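About Zemen

Zemen runs comparison trials of grippers, arms, wrist cameras and controllers for companies that are choosing equipment. We sell no hardware and take no commission on it.

A standard trial covers 3 grippers and 2 controllers, with 200 grasps per pairing. Household items such as cups and mugs are part of the object set. Clear plastic is included because depth cameras often misread it.
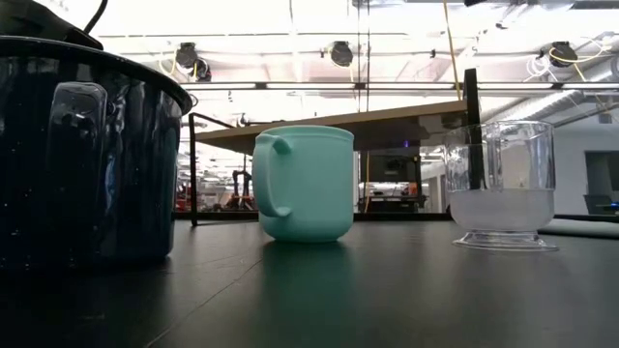
Fixed view and wrist view, same bench. 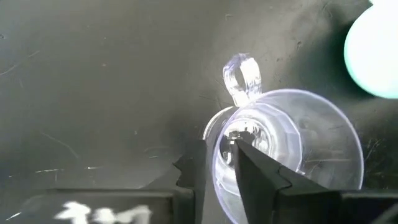 Plemero wrote to us after its trial that the failure logs had been more useful than the success rates, and asked that finger wear be reported separately. Reports now list it on its own page.

Clients receive raw logs, calibration files and a written report. Arms can be shipped to us or tested on site. Booking for the next round opens in January.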